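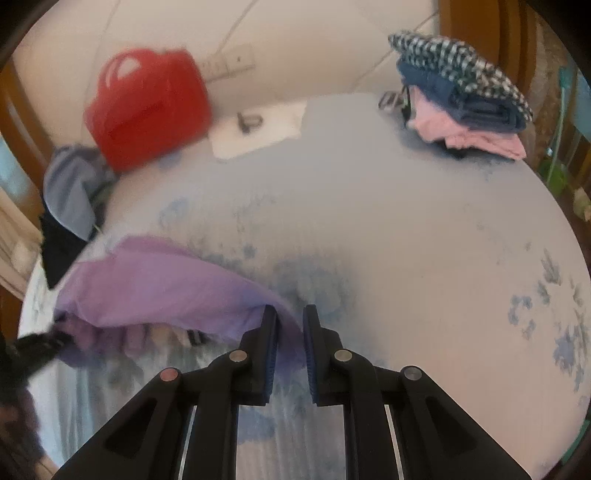 According to a reader of the May summary, a project that collects folding examples should publish its failures along with its successes, and should say plainly how many of each it keeps. The point is accepted, and the present entry is intended to answer it.

The Dorham collection stands at nearly 2000 recorded attempts with hand-held grippers. Of these, 68 have been set aside for review. An attempt is set aside when the garment leaves the table or when the operator starts over. It is not deleted. Halteck receives the full set, with the reviewed attempts marked as such, and trains on whichever portion it considers suitable.

Two changes have been adopted. Operators will work with clothing already on the table, including folded stacks, and will no longer clear the surface between attempts. Patterned tablecloths will remain in use, as plain ones made up too much of the earlier Strobel set.

Requests for the written procedure may be left in the comments. The Gelgate sessions will be covered in a separate entry.

2 comments
Share this post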